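Tuesday, gone ten at night

Long day at the Prundeck lab with the arm and the blue block. 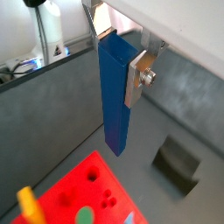
Wilma says a machine that can put a block through a hole is still years off putting a cup in a cupboard, and she told me so twice before lunch. She reckons people will pay for something that empties the dishwasher and for nothing less than that.

I don't think she's wrong. I wrote down 218 tries this week, all on the shape board and the long bar, and I'm not much nearer to saying what it would do in a kitchen. The bar is the same shape every time. My draining rack never is. Tonight it had a colander upside down over two mugs and a wet cloth on top, and I cleared it while thinking about something else.

Gert rang at three about the Gaseo shop. They want to know if an arm could refill the shelves at the end of the day. I said tins perhaps, if the boxes were opened first and the shelf was left clear. Bags of crisps no. Bunches of herbs certainly no. He asked what it would cost and I gave him 4000 for the trial, with somebody standing next to it all the time. He went quiet. He can get a Saturday lad for a good while for that.

Dilani is more hopeful. She thinks folding towels will come before shelves, as a towel doesn't break if you drop it. She has been on at me to try it. I said I would ask for the bigger table in February, when the Kleinschmidt lot have finished with it.

Must change the settings for how hard the fingers close before Thursday's meeting and write to Jacqueline about the invoice. She has it down as 1075 and I have a different figure in my notebook, which I left on the bench.

Home by 7. Did the ironing, four shirts and the pillowcases. Tried to think how I would explain a collar to a machine and gave up at the second shirt. The iron needs descaling. Bins out tomorrow, the green one.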